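# Four nights in Tamville

April 6, 2009

We got back from Tamville and I want to write down the hotel part before I forget it, mostly for the two people who asked me by email.
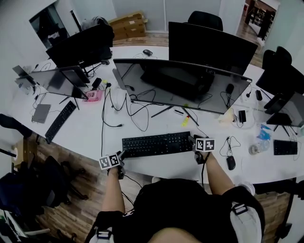 We stayed at the Fluselska, up the hill from the old ferry landing. I had first tried to book the Rey, which is the one in all the brochures, but it was closed to new bookings until they finish the east wing. Araceli Zabala had stayed at the Fluselska in February and told me to ask for a room on the back side. I did, and I'd say the same to anyone going. The front rooms look at the water but they also look at the bus stop, and the first bus leaves before six.

Our room was 24. The bed was firm, the shower was hot in the mornings and lukewarm after dinner, and there was a closet big enough for both suitcases. No fridge. We kept milk on the windowsill the first night and gave up after that.

We paid 232 for the four nights with breakfast, which I thought was fair for the time of year. The summer rate is a good deal higher. Pay attention to the parking, though - it is not included, and the lot fills up by late afternoon. We left the car on the street one night and had no trouble.

Breakfast is bread, two cheeses, boiled eggs, and a plum jam that the hotel makes. Coffee comes in a pot and they will bring a second pot if you ask. On weekends there is also a hot dish. Ours was a potato pancake and I had three.

The pool needs its own paragraph. The website shows it outdoors with umbrellas. In the off season that pool is covered and what you get is a small indoor one in the basement, fine for the kids, too short for laps. It closes at eight. Mireille Gautier at the front desk was apologetic and gave us passes to the town baths, and those turned out to be the better deal. The baths have a warm pool, a cold pool and a steam room. Bring your own towel or you'll rent one.

For dinner we ate at the hotel once and in town the rest of the time. The hotel menu is short and leans heavily on trout. In town we liked the place at the bottom of the steps, run by Sylvain Delorme, where the soup of the day comes with half a loaf of bread. Go early. It has maybe a dozen tables and he doesn't take reservations.

On the third day we took the trail to Funen, the lookout with the old chapel. The sign at the top gives the height as 1277 meters. It took us up to 60 minutes longer than the map said, but we stopped a lot and my knee is what it is. There was still snow in the shade near the top. The kiosk was shut, so carry water.

Would I go back? Yes, but I'd go in late May when the outdoor pool opens and the kiosk is running, and I'd skip the hotel dinner. If the Rey is open by then I may split the stay, two nights in each, and compare.

Kurniawati, I still have your guidebook and will mail it this week.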